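Getting the car and the garage ready for the cold months
by Mirsad Halilović

Posted in: Workshop and garage

I have the same car for many years and I do the simple work on it by myself, in a single garage where there is place for the car and one bench, and almost no place for me. These are the things I do every autumn. Most of them need one free afternoon and tools that you have already at home.

Start with the floor

Before any work on the car I take it out and sweep the whole floor. Small screws, a stone, a piece of wire, all this finishes in a tire sooner or later. If there is an old oil stain, cover it with cat litter (the cheapest clay type), crush it under your shoe and leave it until the next morning. Sweep it and repeat if needed. For what remains I use a stiff brush with dish soap and warm water. The stain will become lighter but on rough concrete it will not disappear, and I stopped to worry about it.

Wheels

I change to winter wheels in November. Loosen the bolts a little while the car is still on the ground, then lift it. Never go under a car that stands only on the jack, not even for one minute to pick up a bolt that rolled there. I have two axle stands from Oltach and they are the best money I spent in that garage.

When a wheel comes off, write on it with chalk where it was: FL, FR, RL, RR. Chalk on the inside of the tread holds until spring if you don't wash it. I wash the wheels first, let them dry and write after.

Store wheels with rims lying flat, one on the other, with a piece of cardboard between. Tires without rims should stand upright, and you turn them a little every month. Keep them away from the boiler and from the window.

Clean the place where the rim touches the hub with a wire brush. If you skip this, next time the wheel will be stuck and you will be kicking it, as I did two years ago in front of the neighbors.

After the first drive with the changed wheels, check the bolts again with the torque wrench. The correct number is in the owner's manual. Mine is kept in the glove box with a paper clip on that page.

Battery

White or green powder on the terminals comes off with a spoon of baking soda in a cup of warm water and an old toothbrush. Take the negative cable off first and put it back last. Use gloves and glasses. Wipe everything dry, then put a thin layer of petroleum jelly over the connection.

If the car stands for weeks, use a small maintenance charger. I had one from Betia which worked well until I drove over it. Now I hang the charger on a hook at eye level, and the cable also.

Door rubbers and locks

Wipe the rubbers with a damp cloth, dry them and go over them with a silicone stick. Do it before the first frost, and do the trunk too, everybody forgets the trunk. For the lock cylinder a little graphite powder is enough. Do not put cooking oil in it! My father did this once and in January the key did not enter at all.

Windshield from the inside

Fog on the glass is often only dirt. I clean the inside with two cloths, one damp and one dry, with a little vinegar in the water. Go up and down on the inside and left to right on the outside, then you know on which side are the lines that remain. A sock filled with dry rice, or with cat litter if you have some left from the floor, can lie on the dashboard overnight and takes a part of the moisture. Tie it well.

Empty the summer water from the washer tank by using it, and then fill with winter liquid. Push the lever until you smell the new liquid, so that it is in the hoses as well.

Small parts and where to keep them

For years I put screws and clips in jam jars. Glass jars on a concrete floor are a bad idea, so now I use egg cartons for the work of the day and plastic boxes for the rest. When I take off a panel, I stick each screw through a piece of cardboard on which I drew the shape of the panel. It looks childish but I have no screws left over at the end.

A magnet from an old speaker, glued under the edge of the bench, holds the sockets that I use most. For the rags I have a metal can with a lid. Rags with oil or solvent should not lie in a pile in the corner, they can heat up by themselves and begin to burn.
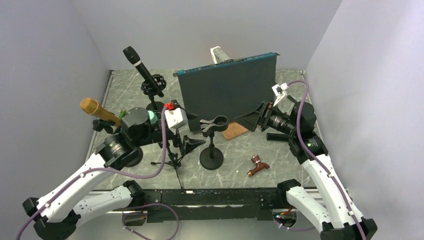 Microphones and stands on the gray table with the marble pattern.

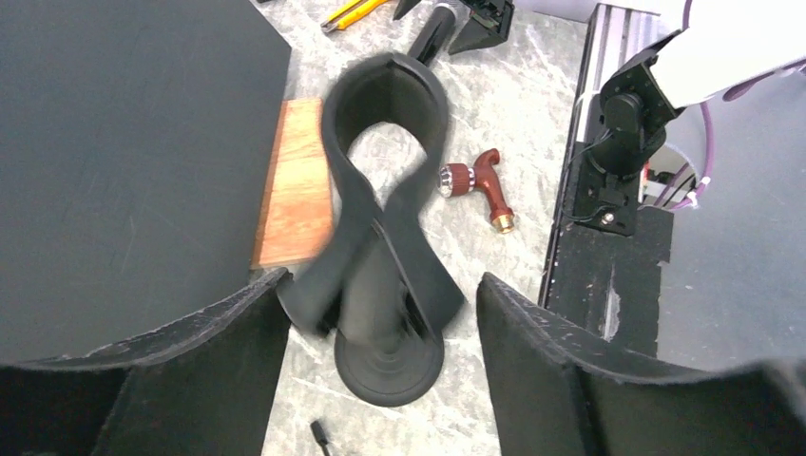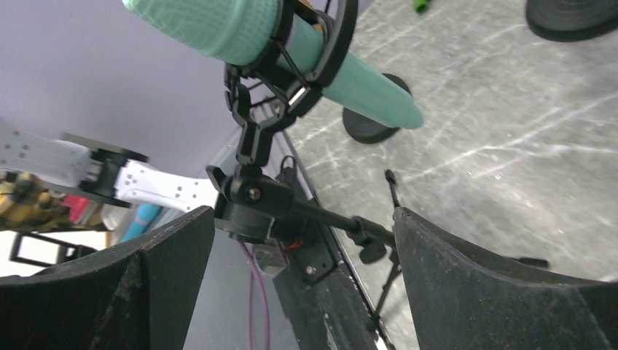 Write down what you did

I keep a school notebook on a nail near the door. One line for each job: the month, the kilometers, what I did and what I bought. Oil filter, Simões, 47 on the receipt together with the oil. Without it I would swear that the cabin filter is from last year, and then I look and it is from the year before.

The notebook is useful also for the tire pressure. I check it once a month in the morning before driving, with the tires cold, and I write all four numbers. If one tire is always lower than the others you will see it in the column long before you feel it on the road.

Light

The lamp on the ceiling is always behind you when you work, and you see only your own shadow. I use a headlamp and one LED bar clamped on the open hood. Put a cloth under the clamp, the paint scratches easily - I can show you exactly where.

Shopping list for one afternoon

Clay cat litter, one bag
Baking soda
Petroleum jelly
Silicone stick for rubber
Wire brush and old toothbrush
White chalk
Winter washer liquid
Nitrile gloves, a box of 200 lasts me very long
Cardboard, any

If you have a different way to store wheels in a very small garage, write it in the comments. I am thinking to hang them on the wall but I don't trust my wall yet.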